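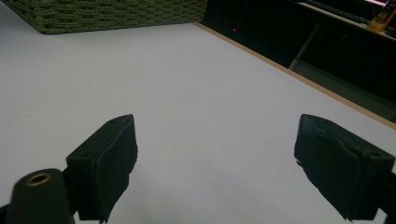 Orkness湖畔灯火节今年回来啦，为期13天，报名通道现已开放

2021年11月，Orkness

大家好，我是Trirkico的活动统筹，也是这份新闻稿的作者。往年我们的新闻稿都写得一本正经，今年同事们说，你平时怎么跟人聊灯火节，就怎么写吧。那我就不客气了！

先说最要紧的：Orkness湖畔灯火节今年正式恢复现场举办，一共13天，每天从傍晚开到夜里，最后一晚照例放河灯。去年停了一届，我自己那段时间每次路过湖边都觉得别扭，码头那一排灯杆光秃秃地立着，连卖烤栗子的推车都没出来。所以今年批文下来的那天下午，我在办公室里叫了一声，把隔壁做会计的同事吓得把茶洒了（对不起，键盘我赔）。

今年的摊位有87个，比上一届多了14个。多出来的摊位主要放在旧船坞那一侧，以前那边只有两三家卖热饮的，走过去黑乎乎的，很多人到了钟楼就掉头了。我们这回把灯一直拉到船坞尽头，新摊位以手工和小吃为主：有做蜂蜡蜡烛的，有现场编草篮的，有一家专卖烟熏鳟鱼夹面包（我试吃了两次，第二次纯属自愿），还有一个摊只卖一样东西——热苹果汁，加不加肉桂您自己说了算。

灯的部分我必须多讲几句。主灯组今年叫“Koo”，是一只浮在湖面上的大鸟，名字取自本地老人哄孩子睡觉时学的鸟叫声。它的翅膀由67片灯面拼成，入夜以后会一片一片慢慢亮起来，从尾巴亮到头，再从头暗回尾巴。看它最好的位置在哪儿？我的私心推荐是石桥靠北的那段栏杆，人少，风也小一点。正对面的观景台当然也好，就是得早点去占地方，尤其是头一晚和放河灯那晚。

灯组的供电和布线交给了Testex，他们从搭架子那天起就泡在湖边，穿着长筒雨靴来来回回地跑。今年湖面的灯全部换成了低压的，电缆也改走浮桥底下，岸边步道上不会再有那种一脚高一脚低的压线板了。推婴儿车和坐轮椅的朋友，上一届你们提的意见我们都一条条看过，步道这回能从南入口一路平着走到船坞。

再说说节目。开幕那晚有铜管乐队沿湖巡游，从集市广场出发，绕到码头散队，想跟着走的尽管跟着走，带上小铃铛、小鼓都行，我们就喜欢热闹。往后的晚上，码头的小舞台轮流有民谣、合唱和皮影戏，皮影戏每晚演两场，内容一样，赶不上头一场的别着急。小朋友的灯笼工坊在旧渔市大厅里，材料现场发，做好了可以直接提着出门去逛。我侄女上一届做了一只章鱼灯笼，八条腿掉了五条，她到现在还挂在床头呢。

也有几件事今年跟以往不一样，请大家留意：

入场仍然免费，但开幕夜和河灯夜需要提前在网上预约时段，每个时段的人数有上限。其余晚上不用约，直接来就行。

室内区域，也就是旧渔市大厅和码头茶室，请戴好口罩，门口备有洗手液。吃东西喝东西的时候当然可以摘，不然那鳟鱼面包怎么办。

杯子改成押金制。您在任何一个热饮摊拿到的陶杯，都可以在另外任何一个摊退，不想退就带回家，押金算是买杯子的钱。今年的杯子是深蓝色的，杯身印着Koo的侧影，我已经偷偷留了两只。

河灯只能用我们现场提供的纸灯，请不要自带塑料或金属骨架的。放完的灯当夜就会有小船去收，第二天一早湖面要还给渔民和鸭子们。

停车还是老问题，湖边真的停不下。请把车停在火车站后面的空地，那里有接驳车开到南入口，末班车等最后一批客人上了才走。坐火车来的话更省事，出站右转，顺着坡走下去，闻到栗子味就到了。

至于天气，小雨照常开，风太大的话Koo会收起翅膀靠岸，岸上的摊位和室内节目不受影响。当天如有调整，我们会在下午把消息贴到Trirkico的网页上，南入口的告示牌也会同步更新。

还想报名摆摊的朋友，正式摊位已经排满了，不过每晚有几个临时位置留给本地的学生和手艺人，只要带上自己的作品和一张小桌子，到Trirkico湖边办公室登记就可以。办公室就在码头茶室楼上，楼梯有点陡，上来慢着点。

关于Trirkico：我们是一家扎根Orkness的节庆活动策划机构，承办湖畔灯火节、春天的船歌周和夏末的果酱集市。

媒体朋友如需采访、索取节目单或预约灯组试亮当晚的拍摄位置，请联系Trirkico活动统筹组。试亮安排在开幕前一晚，湖边很冷，请多穿一双袜子，热苹果汁我们请。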